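**Portable induction cooktop + small nonstick saucepan: is any of this worth it in a kitchen with no stove?**

Asked by tcoetzee32

I'm moving into a studio in August that has a sink, a fridge and a stretch of counter. No stove, no hookup for one. The landlord says induction is fine, gas is not. Everybody keeps telling me a single portable cooktop "does everything a stove does," and I have my doubts.

What I cook: rice, soup for one, oatmeal, pasta when I'm tired. The Fletow page claims its round model simmers "like a chef's range," and Galliser says pretty much the same with more adjectives. Has anyone cooked on one of these for longer than a weekend? And will my old saucepan work or do I have to buy theirs?

-- Thabiso Coetzee

---

**Answer 1** (9 votes, marked as accepted)

Ignore the chef's range stuff. I've used a single round cooktop as my only burner for more than five years and it is fine for what you list. It is not a stove. You get one pan at a time, so pasta and sauce means one of them is waiting on the counter getting cold.

On the saucepan: hold a fridge magnet to the bottom. If it grabs, the pan will most likely work. If it slides off, no setting is going to fix that. I wouldn't pay extra for a matching pan from the same company.

Go for something deep with a long handle and a lid you can see through. The lid matters more than people think, because every time you lift it to check on rice you let the steam out. Mine is close to this kind of setup:

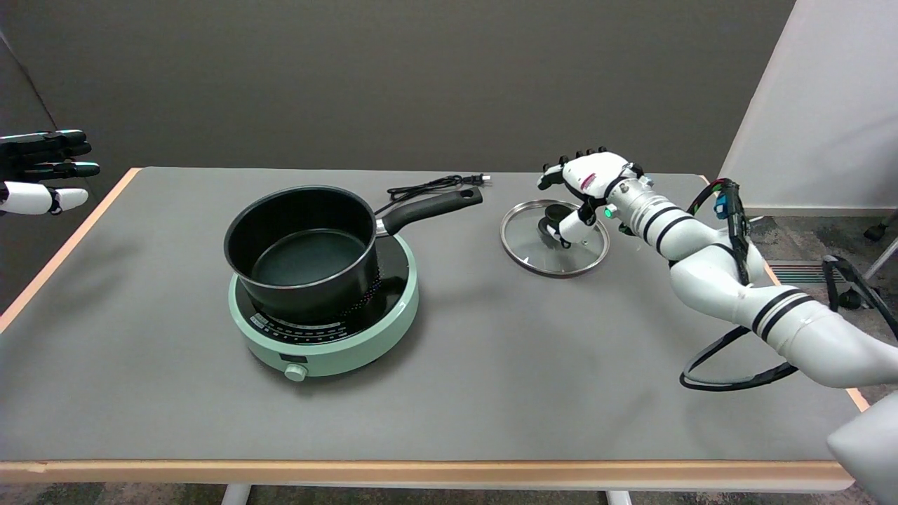
*Round cooktop with a knob in front, deep black saucepan, glass lid with a steel rim.*

I like a knob. I had one with touch buttons before and it quit reading my fingers whenever soup boiled over, so I'd be standing there wiping it down while the pot kept going. Knobs get greasy but they turn.

As for simmering, I'm with you. Plenty of the cheap ones pulse on and off at the low settings instead of holding a steady low heat. Rice doesn't care. Milk does, and so does anything thick, so stir your oatmeal. If a store will let you plug one in with a pan of water on it, do that before you believe the box.

Also measure how far the cord has to go. Don't run it over the sink, and skip the extension cord.

---

**Answer 2** (5 votes)

Mostly agree with the above, but the nonstick part deserves a warning. These things heat a thin pan very fast. I cooked the coating off a Phuthong saucepan by walking away from it empty on high, and the "lifetime" guarantee turned out to have a lot to say about empty pans. Put the water in first, then turn it on.

And don't buy the special cleaner. I was talked into a bottle of Sterisine for the glass top and could not tell you one thing it did that dish soap and a damp rag didn't. Let the top cool down before you wipe. The burner itself doesn't make heat the way a coil does but the pan heats the glass, and it will get you.

Leave some room behind it too. Mine has a fan and sounds like a hair dryer in the next room. The reviews all said "whisper quiet" so make of that what you will.

---

**Answer 3** (0 votes)

just get a microwave

> **Comment from tcoetzee32:** Have one. It's the reason I'm asking. Magnet stuck to the saucepan, so I'm keeping it and buying only the cooktop. Still not convinced about the simmering.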